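Subject: Re: [virtual-worlds] Trornovine support group, new meeting hour

Hello all,

The Trornovine support island is 4 this month! We have had a bench lit by the pier for 365 nights running, and I'm so pleased with how the new garden looks.

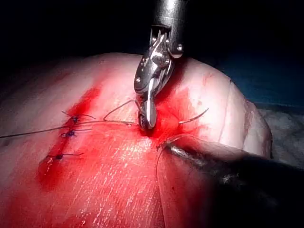
Rutkowska wrote:
> Could the evening circle start an hour later? Half of us
> are still at work at 7pm, and the Daka landing point lags
> badly when everybody comes in at once.

Yes, gladly -- 8pm from January. Please use the Bradis teleport, it copes far better with a crowd.

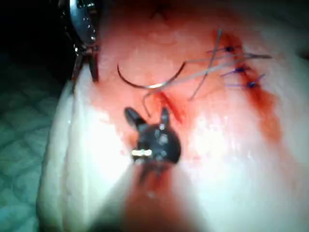

The avatar shop has grown too! There are 47 free outfits, with wheelchairs and canes that fit most bodies. Someone asked for floor textures for the quiet room, and I'd love a teal one with a fine quilted diamond pattern, like that mat in the corner. If you can make one, do send it over. 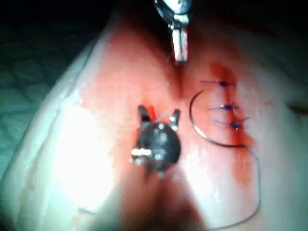 Full permissions please, so newcomers can use it at home as well. The island holds 99 avatars, so bring friends! 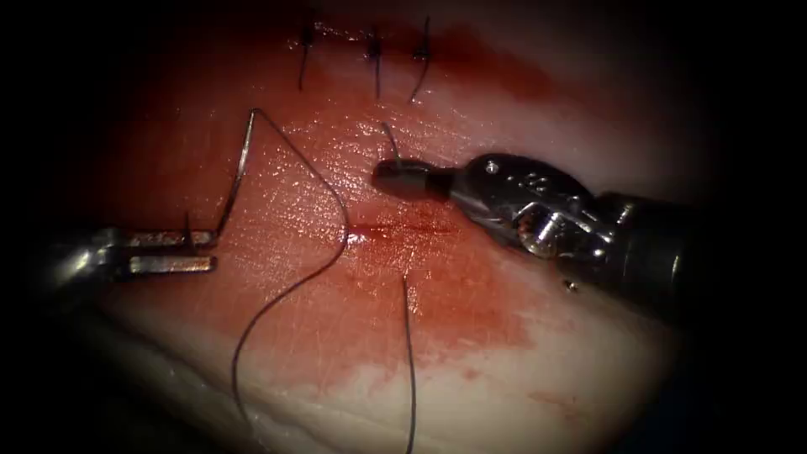 Two instruments over the tissue pad.

See you by the pier,
the Trornovine hosts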